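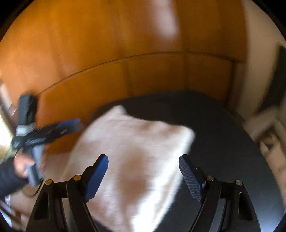

Two hand-held grippers and a white cloth on a dark tabletop.

Budgeting for a pair of hand-held grippers

Price the pair first, then the parts that wear. Fingertip pads go before anything else, so order a spare set with the tool. Kindberg quoted us 449 for one gripper and 800 for two, pads extra.

Check the screws at the finger joints before you pay for a used one. If a finger wobbles when closed, knock 60 off or walk away.

Measure the table. Two people working cloth need room for both elbows, and a plain dark top makes a white cloth easy to find. Use old tea towels to start with — no need to buy fabric.

Allow for cables, a second charger and a box with a lid. Our full list came to 961 in December, and Ottilie Aigner still had to go back to Oberholzer for screws.

Keep receipts in the box with the tool. Write the pad size inside the lid.

Last updated 2020-02-23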